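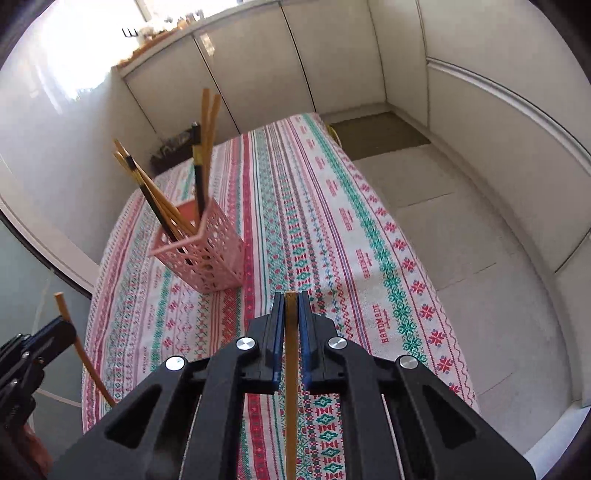 Saw the Flusden Players do their fall revue

10/25/18

I went back to Flusden for the weekend to see my sister, and she had an extra ticket to the revue at the Clendis. I hadn't been inside that building since high school. Back then it showed second-run movies and smelled like a wet coat. It has been a stage house for a while now, and the seats have been redone in a dark green that I liked more than I thought I would.

The show was two acts of songs from musicals, with short bits of talking in between. There were 14 people in the cast and a five-piece band that sat on stage the whole time, off to the left. The program listed the songs but not who sang them, so I spent the first act matching faces to the headshots on the back page and getting it wrong.

The opening number was a group thing and it was messy. The sound person had the band up too high and you could not make out a word until the second chorus. It got fixed during the next song and stayed fixed. I mention it because the couple behind us complained about it through half the first act, which was a bigger problem than the sound had been.

Things picked up with the fourth song. A woman in a plain gray dress came out, stood still, and sang a slow ballad I knew from an old record my parents had. She did not do much with her hands. She didn't go for the big note at the end either, she let it sit lower and stopped. The band stopped with her. There was a gap before people clapped, and I thought that was the best moment of the night.

After that came a comic duet about two people sharing a train compartment. The man had good timing. The woman was a beat late a few times and covered it by looking annoyed at him, and that got laughs, so maybe it was planned. My sister says it was not, since she saw the show on opening night too and it went differently.

The rest of act one was fine. There was a tap routine that was too long by a verse. The floor at the Clendis is loud and you could hear one dancer who was always slightly ahead.

Intermission was supposed to be fifteen minutes and ran closer to half an hour. There are only two restrooms and one concession window. I had a coffee and a lemon bar. The lobby has a display of old posters from when the place was called the Hwang Theater, and I looked at those while my sister stood in line. One was for a touring operetta in a November before either of my parents were born. The ticket prices were printed right on it, in cents. Somebody had also framed a seating chart from those days, drawn by hand, with the boxes on the side that got taken out when they put in the movie screen. I wish they had kept those.

Act two was shorter and better put together. They dropped most of the talking and ran the songs into each other. The host for the evening, who had been telling jokes off index cards in the first half, mostly stayed out of it. He did come out to sing one himself. He has a rough voice and he talked his way through a good part of it, but he knew what the song was about, and I would rather hear that than somebody with a prettier sound who is thinking about the next breath.

The big number in the second half was a medley that took up 8 minutes by my watch. I am not a fan of medleys. You get the first verse of something you like and then it's gone. This one had a nice arrangement in the middle, though, where the band went down to piano and clarinet and three of the singers traded lines from three different songs that happened to fit together. If they had cut everything on either side of that I would have been happy.

They closed with a song everybody in the room knew and asked us to sing along on the last chorus. I mouthed it. My sister sang it out loud.

One complaint about the program. It's a thick booklet with a lot of ads, and the print is so small that you can't read it once the lights go down, or even when they're halfway up. A single sheet with song titles and singers would do the job. I still don't know the name of the woman in the gray dress. I went through the headshots again at home and I have it narrowed down to two.

Parking was easy. We left the car in the lot behind the hardware store and walked over. Coming out was slower, with everyone trying to turn left at the same light. We sat there long enough to argue about the tap routine. She liked it.

The ticket stub has number 2836 on it, and it's in the shoebox with the others. I've kept them from every live show since college and never done anything with them. Some of the older ones have faded so badly that I can't tell what they were for.

The revue runs for two more weekends and then they start on the holiday show. In the spring they're taking a version of this one over to Cernham, which has a smaller room with no balcony. I think it would work better in there, especially the ballads. It's an hour's drive for me instead of three, so I may go again and see if they fixed the opening. My sister wants to come too if she can get the day off, and she has asked me to buy the tickets this time.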